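Two grippers, one pile of bracelets

4/19/23

I've read enough cheerful write-ups of hand-held grippers to be wary of them. The sales pages all say "handles small objects", and then every clip is of a mug. So I picked bracelets, hair ties and other loops, the sort of thing that slides off a smooth finger or gets stuck to the next one over.
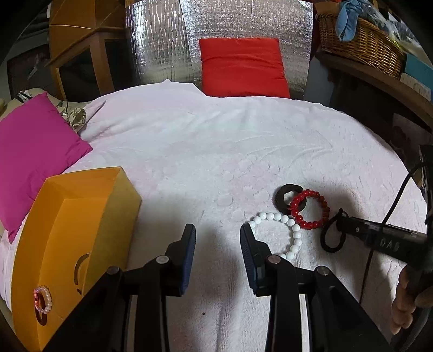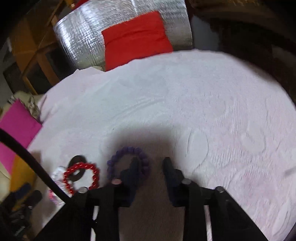 Bracelets on the plush cover, with the blue-tipped fingers in both shots.

The two contenders were the Zekham and the Flosness. I did 86 grabs with each, same loops, same soft cover, and wrote down every miss.

The Zekham has the nicer trigger. It also closes a touch crooked, and on a round bead that's enough to squirt the whole bracelet sideways. The maker told me this would "wear in". Maybe after 3000 cycles it does, but I'm not paying to do their wearing in for them.

The Flosness missed 11 times, all but 2 of them on thin cords lying flat. You have to push the tips down into the pile to get under a cord, and then you come up with a pinch of blanket as well. I'd call that a problem with the test as much as the tool, though plenty of real beds have blankets on them.

Neither one is any good at taking one ring off another without dragging both. I tried slow, I tried fast, I tried coming in from the side. The colour of the pads doesn't help and neither does the price.

I still want to try the Pikis tips, which are softer and cost less than lunch. If they fit the Flosness without filing, I'll run the thin cords again in July.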